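2026-05-25
Kitchen sim, bowl tasks, collection day

Picked up where we left off with the Dirnetden kitchen. Goal for the day was to get the bowl set finished so Duangjai can start a training run tonight. Target was 700 usable episodes across the microwave and island layouts. Danish had the generator running before I got in.

Final count: 703 episodes written, 692 kept. The other 11 are in the reject folder with a reason code each. Eight of them are the same fault: the bowl spawns with its base slightly inside the surface, then pops up on the first physics step and lands tilted. Nusrat has seen this before with the Skalar bowls and thinks the collision mesh is a few millimeters deeper than the visual one. I have not checked. The last three were teleop sessions where the operator let go of the controller and the recorder kept going.

Camera check, done after lunch on both views. We had trouble in March with the bowl dropping out of view when the base was randomized, so I wanted to look at rendered output and not trust the config.

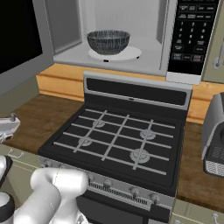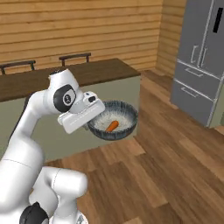 First: bowl on the microwave turntable, range below. Second: gripper next to the bowl at the island, rice and carrot in it.

Both views are good enough to keep. In the microwave view I can see the bowl well, but you can't tell from that angle what is in it, so the wide view should not be the only input for anything that depends on contents. In the island view the hand covers the left side of the rim. That is the part we care about for the grasp. The wrist camera ought to cover it, but I only looked at nine wrist clips and would like someone else to go through more.

Language labels. Ghazala rewrote the instruction strings this morning. The old ones were all one sentence with the same verb. She now has several wordings per task, some short ("get the bowl out of the microwave"), some with the target included ("put the bowl of rice on the island"). Two of her strings said "plate" where they should say "bowl". Fixed in the file, and the episodes already written were relabeled with the script. Spot checked, fine.

Texture randomization is off for this batch. Danish wants it on. My view is that we should get one clean run first so we have something to compare with, then turn it on for cabinets and floor only. Left it as an open item.

Action logging: gripper command and gripper state are now saved as separate fields. Before this we were saving only the command, and the replay would close on nothing and still look right in the log. The old batches do not have the state field. Don't mix them with this one without filling it in, the loader will not complain.

Disk: Tostusen is close to full. Moved the March batches to Van Beek and left links behind. If a path fails to load, look there first.

To do
- Nusrat: compare collision and visual mesh on the bowl, fix the spawn height if that is the cause
- Danish: recorder should stop when the controller goes idle
- Uzma: go through wrist clips for the island grasps, note any where the rim is not visible
- Duangjai: start the run on the 692, seed and config in the usual place
- me: write the backfill for the gripper state field, then rerun the eight bad spawns once the mesh is sorted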